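Omside releases planner update aimed at cables and other loose parts

Robotics software maker Omside has released an update to its motion planning package that changes how two-armed robots handle cables, cords and other parts that bend. The update went out to existing customers on Wednesday and is included in current licenses.

The main change is in how the software treats an object once it is in the gripper. Earlier versions modeled everything a robot picked up as a rigid shape attached to the wrist. That works for a carton or a bracket. A coiled cable hangs, spreads and swings, and the old planner either ignored the extra volume or wrapped it in a box so large that many short paths were ruled out.

The new version keeps a soft outline around the held part and updates it from the wrist camera as the arm moves. If the loops open up, the outline grows and the planner gives the arm more room. If they close, the arm can take a tighter route. Omside says the outline is refreshed every 200 milliseconds, with a separate check before the arm enters any container.

Packing jobs were used for much of the testing, at the company's site in Tuvholm. Cables have to go into a box with printed material and other small parts, and a strand left over the edge can keep the lid from closing.

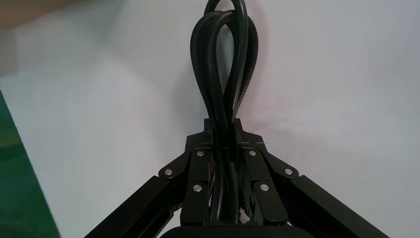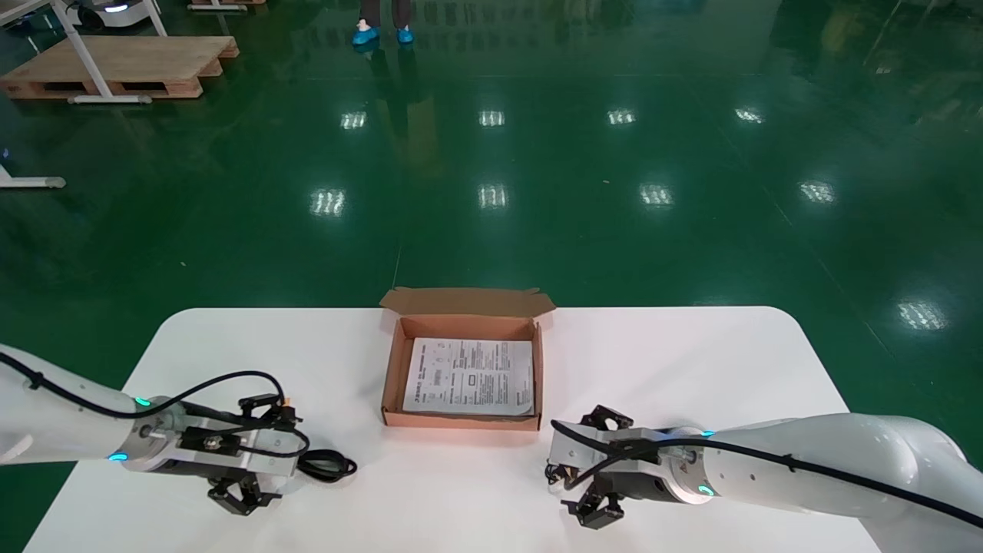

Images from testing: a cable bundle held in a gripper, and a two-armed setup at a table with an open box.

The second part of the update deals with how the two arms share space. Each arm used to reserve its full path before moving, and the other arm waited. The planner now reserves a path in short pieces and releases each piece as the arm clears it. In the company's test set of 2707 recorded packing runs, replayed in simulation, average waiting time per run fell by around a third. Omside has not published figures for live runs and says those will depend on the gripper, the camera and the layout of the table.

Grasp checking has also been reworked. The software looks at the wrist image after the fingers close and scores whether the whole bundle is between them or only part of it. A low score sends the arm back to open and try again, up to a limit set by the operator. The default is 2 attempts, after which the robot stops and asks for help. Every retry is written to the log with the image that caused it, so an engineer can go back and see what the scorer was looking at.

Munlow, an integrator that sets up packing cells for small electronics sellers, had early access to the release. The firm said the retry log saved it more time than the planner changes did. Its engineers had been keeping their own notes on failed grasps and matching them to video by hand. It also reported that the grasp scorer needed more examples before it could be relied on with thin, light-colored cords, and that it had supplied 400 labeled images for that purpose. Omside said those images will go into the next training set.

There are some limits. The soft outline works with one flexible part per gripper, so two cables picked up together are treated as a single bundle. Ties and twist wraps are not modeled. Cables still plugged into something at the other end are not supported, and the manual tells users to turn the feature off in that case.

Customers who wrote their own collision rules for the previous version will need to convert them. A conversion script is included, but rules that refer to the held object by its box dimensions have to be edited by hand. The old planner stays available as a setting, and cells that handle only rigid parts can be left on it.

A tool for replaying logged runs, developed under the project name Huỳnh, is due in November. It will let users change planner settings on a recorded run and compare the new path with the original before trying it on a robot.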